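Skutach Wipe-Clean Table Board: five stars from a family of messy people
Reviewed 1/8/24

I have wanted something like this for years and kept talking myself out of it, so let me start by saying I wish I had stopped dithering sooner. We bought our table secondhand from a shop in Clulau when we moved, and I love that table more than is sensible. It has one good side and one side with a burn mark, and I have spent a lot of evenings hovering over people with coasters.

The Skutach board was $55 from Warnilon, and it came in 2 days, wrapped in so much paper that the cat had a wonderful January. I looked at the Arain one first (cheaper, and it folds) but the fold leaves a seam down the middle, and anybody who has tried to roll out pie dough over a seam will know why I passed.

So far it has held up to gingerbread, watercolors, a very ambitious glue project and one spilled mug of tea. The tea wiped right off. The beet juice took a little baking soda and some patience, but it did come out in the end. I was worried about it sliding around, and it does creep a bit if you really lean into your kneading — a damp dish towel underneath fixed that for me.

The color deserves a mention. The listing says white, and mostly it is, but in our kitchen it leans a tiny bit lavender, especially in the mornings. I've grown fond of it! My sister says it looks like a hospital tray, so there you go, tastes differ.
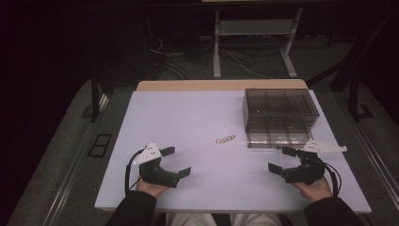

The board on our wooden table, with a strip of the far edge still showing.

My one real grumble is storage. It doesn't fold, and it's too tall for the cabinet where I keep my baking sheets, so ours lives behind the pantry door and falls over whenever somebody wants cereal. I'd also have liked rubber feet in the box at this price. Still, I use it nearly every day, and I've already ordered a second one for my mother.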